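Demonstration teaching (robotics)
From Iturra, the open shop-floor encyclopedia

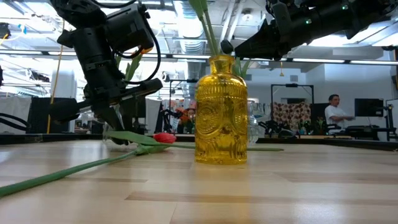 Demonstration teaching, also teaching by showing or just "demo teaching", is getting a robot to do a task by having a person do it through the robot first. No motion code written line by line. The person moves the arms, the machine records, a program or a learned model works from the recordings later. Two main branches: by hand (kinesthetic) and by remote control (teleoperation). Overlap between them is large and the terms get mixed up a lot.

By hand
Operator grabs the arm and pushes it through the motion. Motors go slack or nearly so, joint positions get logged. Cheap, quick to learn. Drawbacks: the operator's own hands and body get into the camera view, and heavy arms are tiring. Two arms at once is hard for one person, really hard if the arms are big. Still common for simple pick and place, polishing, screwing.

By remote control
Operator stands or sits away from the work and drives the arms with something else. Usual devices:
Leader arms, small copies of the working arms, same joints in the same order
Handheld controllers with a trigger for the gripper
Gloves, less common, finger tracking drifts
Keyboard or joystick, slow, mostly for setup

Cameras see only the robot and the objects, so the recordings match what the robot will see later on its own. Main complaint is touch. Most rigs send back no force at all, so operators squeeze too hard at first. See also Grip force.

Two-arm tasks
Need their own heading because they go wrong differently. One arm often steadies while the other moves, and both have to stay clear of each other. Flower arranging is a popular practice task for this. A red artificial tulip, a glass vase with a narrow neck, a wooden table. Stems are thin and the leaves hide the fingertips, glass is see-through and depth cameras read it badly. Colored glass, amber for instance, can be easier to find than clear but throws a tinted reflection on the tabletop which can confuse a model. Vary the vases and teh starting positions or the model only learns one layout.

Recording
One full run of the task is an episode. The Protthorpe course notes ask for 200 episodes per task before any training, fewer if the objects never change. Typical contents:
Joint positions, both arms
Gripper opening
Video from a fixed camera, often wrist cameras too
Start and stop marks
Failed runs get kept by some shops, thrown out by others. No agreement. Label them either way.

Operator practice
Hortensia Retamal's handbook for the Wuretholm workshop gives new operators 11 practice runs, none saved. Same speed every time, no long pauses, no waving the arm while thinking. Pauses are a known problem, models copy them and then sit there. Pilar Huenchumán's later revision adds a rule on swapping operators after 2 hours. Styles differ between people and mixing them in one set can hurt or help, depends on teh model.

Software
Ostent, used at both sites, logs arms and video on one clock. Version 2 added replay. Older logs need converting.

See also
Leader arm
Grip force
Episode (recording)
Transparent objects

This article needs more sources. Section on gloves is a stub.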